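Handling Automation at the Kendenness Site: Staff Questions and Answers

Contents
General
Working at the tables
Recordings and personal data
Jobs, grades and pay
Equipment and faults

General

What is being automated?
Small-item handling in the returns hall. In the first stage this covers keys, bowls, flat cases and comparable loose goods that now go through manual sorting. Cartons, pallets and anything on the long conveyor are outside the scope.

Who is doing the work?
Lemitz, the site operator, runs the project. Yimer supplies the handling software. The arms for the sorting line will be ordered separately once the software has passed acceptance.

Why are people needed at the tables?
The software is trained on recordings of people doing the task with hand-held grippers. A recording made with bare hands is of limited use to us, as a hand can do things that a two-jaw tool can't. Operators at the tables therefore work within the limits the machine will have.

Thin and shiny items are the slowest group. A key on a ring can be taken by the head or by the blade, and the two grips lead to different motions afterward. Either is accepted. Do not correct a grip halfway through a recording unless the item is about to fall.

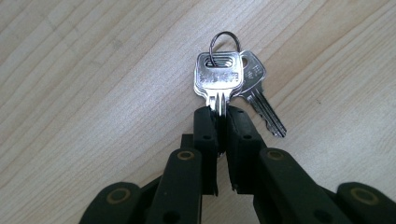
Items that hang from one another count as one item. The work sheet gives the target position for the set, and the set is scored as placed when all parts are at rest inside the marked zone on the sheet.

How many items are in the first stage?
The catalog lists 1,711 item types. Each is handled in at least 2 orientations. Types with fewer than 50 accepted recordings stay on the open list and are reissued in the next work plan.

When does the sorting line change over?
Not before June. The date depends on acceptance, and shift supervisors will be notified in writing. Until then the manual sorting stations keep their current staffing.

Working at the tables

Who can sign up?
Any permanent employee from returns, packing or goods-in who has finished the half-day introduction. Agency staff can sign up with the consent of their agency. Table duty is voluntary and declining it is not recorded.

How long is a table shift?
Table duty is limited to half of a normal shift, with a break after each block. The remainder is worked at the home station. The gripper loads the thumb and forearm in a way the usual work does not, and the occupational health office asked for the limit.

Is there a required pace?
No. Work at the speed at which you would place the item without dropping it. Recordings made in a hurry are rejected more often, and rejected recordings do not count toward the open list.

Does it matter which hand I use?
The work sheet says whether a task is one-handed or two-handed. For two-handed tasks both grippers must be above the table before the start signal. For one-handed tasks the choice is yours – keep the other tool clear of the items.

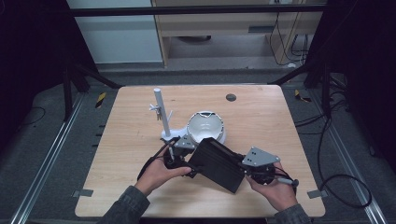
This page was last changed on February 8, 2024.

What should I wear?
Normal site clothing with close-fitting sleeves. Take off rings and bracelets before picking up a gripper. Safety shoes stay on, as in the rest of the hall.

Can I rearrange the items before starting?
Only as the work sheet allows. Bowls and stands have a starting area, not a fixed point, and some variation inside that area is wanted. If the sheet says "as found," leave everything where the previous task ended.

What about flat items?
Cases, folders and similar goods are the most common cause of questions. There is little to grip from above. Permitted methods are to slide the item to the table edge, to tilt it with one jaw and take it with the other tool, or to pinch both short sides at once.

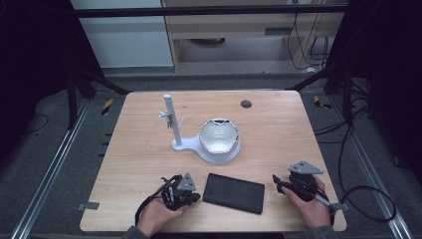

If none of the three methods works after several attempts, end the recording and enter code F on the sheet. A failed attempt is kept and used. It is not held against the operator, and it should not be repeated until it looks good.

Recordings and personal data

What is recorded?
Video from the head camera and from the grippers, the opening of the jaws, and the time. Sound is not recorded. Hands and sleeves are in view. Faces normally are not, and a recording with a face in it is deleted on review.

Is my name attached?
No. Each block gets a number when it is opened. The list linking numbers to employees is held by the personnel office for payroll and is destroyed after the pay period closes.

Can recordings be used to judge my performance?
No. The works agreement excludes it, and supervisors have no access to the storage.

Jobs, grades and pay

Will positions be cut?
The agreement rules out dismissals as a result of the first stage. The manual sorting stations will be reduced after changeover, and the people assigned to them will be offered line attendant, quality check or goods-in positions at the same grade or higher.

What does a line attendant do?
Clears stopped items, restocks bins, checks jaw wear and decides on goods the software has refused. Up to 400 refused items per shift are expected in the opening weeks. Training takes place during paid hours.

Does table duty pay more?
It is paid at the home grade plus the special task allowance. Night and weekend rates are unaffected.

Equipment and faults

How do I check a gripper before a block?
Open the jaws fully, look at both inner faces, close them, and open them again. The movement should be even over the whole travel. Report pads that have shifted or that do not meet squarely. Light scuffing on the fingers is normal wear. 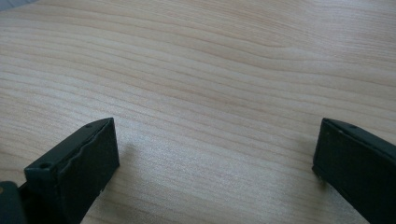

Gripper over the table, jaws open.

What if a gripper sticks?
Stop the recording, put the tool down and take a spare from the Jellier cabinet. Do not oil the joints. Tag the faulty tool with the block number so that its last recordings can be reviewed.

Where do I send other questions?
To the automation mailbox or to your shift supervisor. Questions on pay go directly to the personnel office.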